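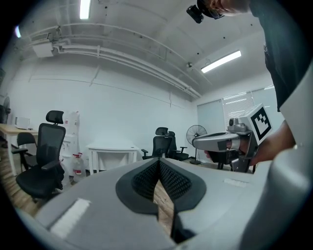

Vilhjálmur Grímsdóttir told me on the steps of the council building in Clusska that he'd have come even if it had been just him and a flask of tea. It wasn't, thankfully! By noon the square was packed and the stewards had clicked 545 people through the rope on the north side alone, with plenty more coming in past the bakery, where nobody was clicking anything.

The march was for the tenants of the Wurent estate, who've been trying since last November to find out why their residents' meetings keep getting banned. You need a permit in Clusska to gather more than 26 people outdoors, and the estate has applied over and over (I've seen the folder, it's a fat one) and been refused each time on grounds of "public order". So they stopped asking and walked into town on 23 September 2022 with their kids, their dogs and a very loud brass section.

I'd walked up with the Plisik lot, who'd set off before breakfast and were already hoarse. Their banner just said LET US MEET, in green, and it took four of them to keep it upright in the wind. We went down the hill, past the post office and over the bridge, and people leaned out of windows and clapped - one woman threw down a bag of plums, which was kind, if a bit alarming.

The petition they handed in has more than 2,000 signatures and asks for the permit rule to be scrapped, and for the fines given out in spring to be paid back. A council press officer came out, took the box and said there'd be a written answer within the month. There was some booing at that, though not much.

The police kept to the side streets for most of it. I heard of 2 people being stopped near the bus station and asked for their papers, and both were back with us before the speeches finished.

Afterwards a good few of us squeezed into Bite for soup and carried on arguing about what comes next. The estate wants to hold its next meeting outdoors, permit or no permit, and the Plisik group says it'll be there with the banner.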